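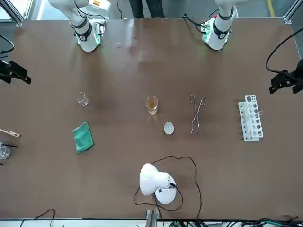 Competency record

A competency record is an entry in a training or personnel system showing that a named worker has been assessed as able to carry out a particular task to a set standard. It differs from a course completion, which shows only that the worker finished a piece of training. Most workplace learning systems keep both, usually in separate tables.

Contents

A typical record holds the worker's identifier, the task or unit code, the version of the procedure in force at the time, the assessor's identifier, the method of assessment, the result and an expiry date. Some systems also store evidence, such as a signed checklist or a short written test. Results are normally limited to "competent" and "not yet competent" -- graded marks are uncommon outside trade schools.

Codes

Unit codes are set by the employer or taken from an industry list. In the Disum coding scheme each unit has a three-digit number, a level and a revision letter, so that 811-2-B is the second revision of unit 811 at level 2. When a procedure is rewritten the letter changes, and existing holders may be asked to read the new version, sit a short test or be assessed again from scratch.

Expiry and renewal

Records for low-risk tasks often have no expiry date. Others lapse after a fixed period. Many systems send a reminder 45 days before a record lapses and a second one 7 days before. A lapsed record is kept on file and marked inactive, and the worker is taken off the roster for that task until it is renewed.

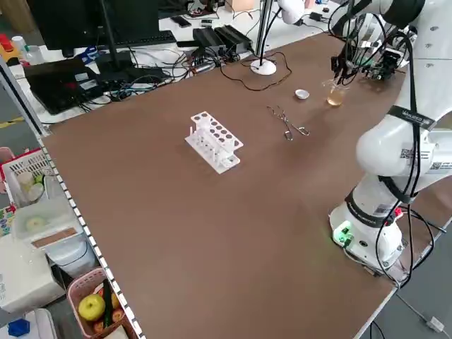 Can a competency record be moved from one employer to another?

It can be exported and passed on, but the new employer decides whether to recognise it, and many will reassess the worker against their own procedure.

Software

Early records were kept on cards or in spreadsheets. Dedicated programs followed, among them Vlachou and Sullasico. Vlachou stores each assessment as a separate line and never overwrites an earlier one. Sullasico shows only the current status on screen and moves older entries to an archive file. The Sullasico export format was changed on September 1, 2021 to include the assessor's identifier, which had been left out of earlier versions.

Audit

Auditors usually pick a sample of workers and compare their records with the rosters for the same period. Common findings are missing assessor details, assessments made against a withdrawn procedure, and workers who assessed themselves -- a fault that some programs now block at the point of entry.

See also

Learning management system
Skills matrix
Recognition of prior learning
Training needs analysis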